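**Sondwood worktop panel, finger-free stave, 30 mm**

The Sondwood panel is a solid wood worktop glued up from full-length strips. It is supplied square-edged and sanded on both faces, with no factory finish. Standard length is 183 cm. Other lengths are cut to order at the Tikkanen mill, and cut panels cannot be returned.

Strips are sorted for soundness only. Color varies from strip to strip and from panel to panel, and matching across an order is not offered.
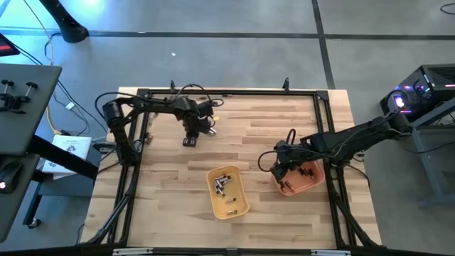
Store panels flat, wrapped, in the room where they will be used. Rest them on three level bearers. Do not lean them against a wall.

Finish both faces and all edges before fixing. Mornix hard oil is suitable; apply 3 thin coats and let each one dry overnight. End grain takes more oil than the faces and may need a further coat. Water-based lacquer will raise the grain and requires sanding between coats.

Fix from below through slotted brackets. Do not glue the panel to the base. Leave a gap at walls for seasonal movement across the width.

Sealed cutouts are available from the mill. Send drawings to Seija Rautiainen in the order office. Bracket sets are sold separately.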